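The scourer question

I have been washing up for the best part of my adult life and until June I had never given a moment's thought to what I was doing it with. A sponge, yellow on one side, green on the other. You buy ten, you use each one until it smells like a pond, you bin it and feel briefly like a person who has their affairs in order.

Then Ntombi Shezi came to stay. Ntombi is my oldest friend and she looked at my sponge the way you might look at a dead mouse on a hotel pillow. She said nothing. Two days after she left, a packet arrived with a scrubby thing in it, tan and hairy, and a note saying "for the love of God".

I resisted for a week. It looked like something a horse had been stuffed with. Then I burnt an omelette onto the square pan – the mint-blue one, which I bought because it was pretty and which has been punishing me for it ever since – and the yellow sponge gave up before I did.

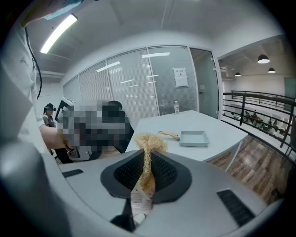 The scrubby thing, with its hair standing on end. Square pan on the table behind, looking innocent.

So I used it, and I am annoyed to report that it's very good. It gets into the corners, and a square pan has four more of those than any pan needs. The omelette came off in the time it takes the kettle to boil. I went a bit mad after that and did the roasting tin, the grill tray and a casserole dish I'd been passing off as brown.

Some complaints, so that Ntombi doesn't get above herself. It sheds. I found a strand in the butter. It also has to be hung up to dry, so there is now a hook over my sink with what looks like a small scalp on it, and the man who came to read the meter looked at it for slightly too long.

I've read that you're meant to be gentle with coated pans and I'm sure that's right. I go round the middle of mine with a soft cloth and save the bristles for the edges, where the egg goes to live.

There are seven yellow sponges left under the sink. I'm using them on the bike.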